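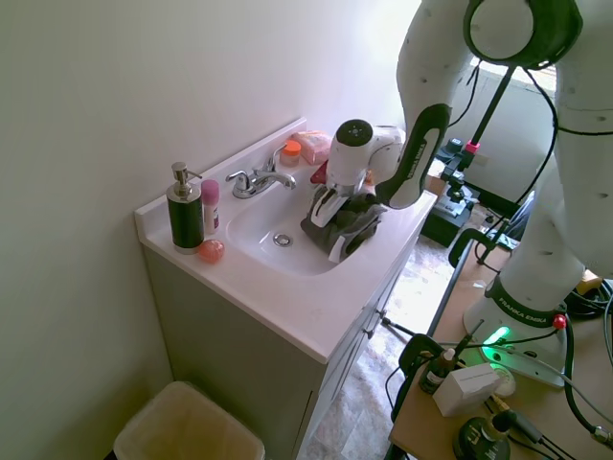
Figure 4. Franka Emika arm gripping a dark grey cloth in a white sink basin.

4.2 What the parish registers told me

I went into the Rakthorpe registers expecting dull reading, and I was wrong! Of the 2,992 baptisms I copied out, 1,272 gave a saint's name that matched the feast of that week. My colleague Canan Kaplan thinks the priests nudged parents along, and I'm half persuaded – the habit fades badly at Ballden, where the chapel had no resident priest. I also read 160 letters from the Postma family, who kept nearly every feast going (fasting included, with much grumbling). They mention novenas far more often than Sunday Mass, so I've treated home prayer as its own category in the tables that follow.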